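## Binders lying flat in an office cabinet, is there a better way?

**Leidy Muñoz**

I'm sorting out the two-door wood cabinet in our office at Derkdale. The binders are on the upper shelf, set back under the top, and I'd like a setup that lasts past September.
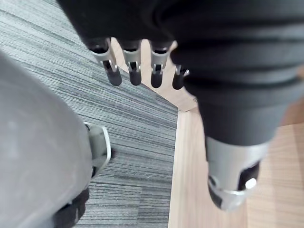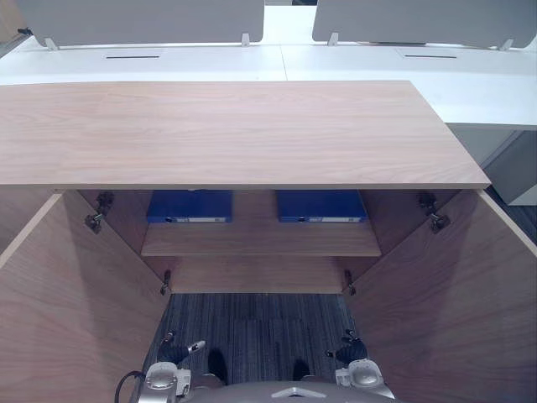 I have 128 more pages to file. Should I stand the binders up or leave them flat? The labels are hard to read from where I sit.

**stullatard**

Stand them up if the shelf is tall enough. Measure first. Ours needed 324 mm of clear height and the shelf had to go down two holes. Check if yours has pins you can move.

**Tuominen**

Flat is fine for a few. Don't stack them high or the bottom one is a pain to get out.

For the labels, print them bigger and put one on the spine too. Bold black on white, name of the file first, then the year. If you do stand them up you'll want a bookend, otherwise they lean and the rings go out of line.

**cinusum**

same question here, following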